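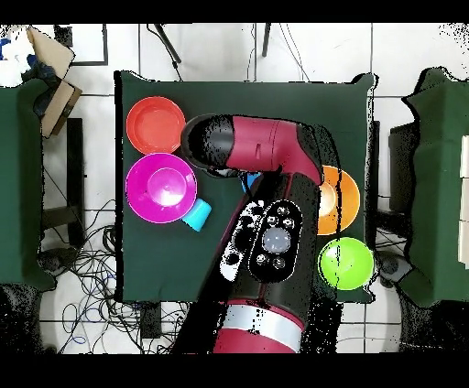

Bowls, Cups and Colours: Why Do We Sort and Stack?

Have you ever opened a kitchen cupboard and had a plastic bowl roll out and bounce across the floor? Then you already know why people stack things! A bowl is mostly empty space. All that lovely hollow room in the middle is perfect for cereal or soup, but when the bowl goes back in the cupboard, the empty space goes in with it.

So people found a clever trick. They put another bowl inside the first one. Then another inside that. Suddenly a whole family of bowls takes up hardly more room than one.

What is nesting?

When one thing fits snugly inside another, we say it nests. Bowls nest, cups nest, buckets nest, and so do those wooden dolls that open at the middle.

Not everything can do it. Try putting one full tin of beans inside another and you won't get very far. To nest well, a thing needs to be open at the top, hollow inside, and wider at the top than at the bottom. The sides have to lean outwards. Designers call this a taper, and it is a very good word to know.

Look at a plastic cup next time you have a drink. Put your finger and thumb across the bottom, then across the top. Is the top wider? That's the taper, and it lets the next cup slide down inside.

Why don't they get stuck?

Sometimes they do! If two cups fit together too tightly, the air between them can't get in or out easily. When you pull, the cups seem to hold on to each other. A little twist usually helps, because it lets some air creep in down the side.

Many bowls have a ring on the bottom, which is called a foot. Turn one over and have a look. The foot helps the bowl stand steady on a table, and in a stack it can rest on the bottom of the bowl below, leaving a small gap so the sides don't jam together.

Big ones first

If your bowls are all the same size, you can stack them in any order you like. If they are different sizes, the order matters a lot. Start with the biggest and work down to the smallest. Put a small bowl down first and a large one on top, and you get a wobbly hat!

Very young children often find this out by themselves. Roel Segers, who teaches the little ones at Flinumcombe Nursery, keeps a basket of cups for exactly this game. "They try it the wrong way round, it tips over, they laugh and they try again," he told us. "By September's end most of them are brilliant at it."

What about colour?

Bowls for picnics and playrooms often come in bright colours: red, orange, green, pink, blue. It looks cheerful, and it is useful too. If everyone in your family has a colour, you always know whose bowl is whose.

Colour also gives you a second way to sort. Imagine you have a heap of cups and bowls. You could make one pile of cups and one pile of bowls, which is sorting by shape. Or you could put everything blue together and everything orange together, which is sorting by colour. Both are right! You just have to choose your rule before you start and stick to it until the end.

Some colours are sneaky. Is that bowl red, or is it orange? Is that cup blue, or is it green? There is a colour between blue and green called cyan, and a strong purply pink called magenta. Two people can look at the same cyan cup and give it different names, and you can have a really good argument about it.

Try it yourself

You will need:
9 plastic bowls or cups, in different sizes and colours if you can find them
A tablecloth or a towel to work on
A friend

Spread the towel on a table so that nothing slides or clatters. Mix up all the bowls and cups, and tip a few on their sides.

Round one: sort them by shape, then stack each pile.

Round two: mix them up again and sort by colour. Can you still stack them? What happens when a cup and a bowl end up in the same pile?

Round three: use only one hand. This is much harder than it sounds! Watch what your fingers do. Do you pinch the rim, or do you spread your hand around the outside? How do you pick up a cup that is lying on its side?

Round four: your friend closes their eyes and sorts by touch. Which rounds could they still do, and which one is impossible now?

Nima Taheri's class tried this one wet Tuesday and found that the one-handed round took nearly 3 times as long. Soudabeh, who is in the class, had a super tip: stand a fallen cup up first, then lift it by the rim.

Words to remember

Nest: to fit one thing inside another.
Taper: a shape that gets narrower towards one end.
Rim: the top edge of a bowl or cup.
Foot: the ring a bowl stands on.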